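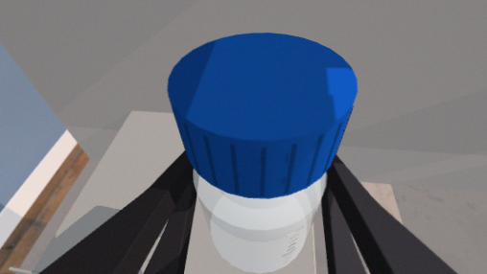
Rismont, April

The Fladar open day is a yearly demonstration of robot handling held at the Grolach workshop in Rismont. I've been to 7 of them now, so I got asked to write this entry, and I'll try to behave like an encyclopedia where I can.

Origins. Lucyna Sowa started it as an afternoon for local high school kids. There were 300 visitors this year, plus a lineup for the coffee urn.

The bottle task. This is the bit everyone crowds in for! A simulated gripper takes a white bottle just under its blue screw cap, one black finger on each side, and you get to watch it up close on the big monitor. The ribs on the cap show up beautifully — I'd never given a bottle cap that much attention before. Henrique Garcia ran the demo and told us his group had logged 2000 practice grasps in the simulator, which they call Frade. He took questions the whole way through (mine was about slippery plastic, and I got a very long answer).

Format. Doors open at 10 in the morning, and each session seats 40 or so if people squish up. Entry is free, parking isn't. Kids can have a go at the controls after lunch, and my neighbour's daughter had to be coaxed off them with a doughnut.

See also: Grolach workshop; Frade simulator.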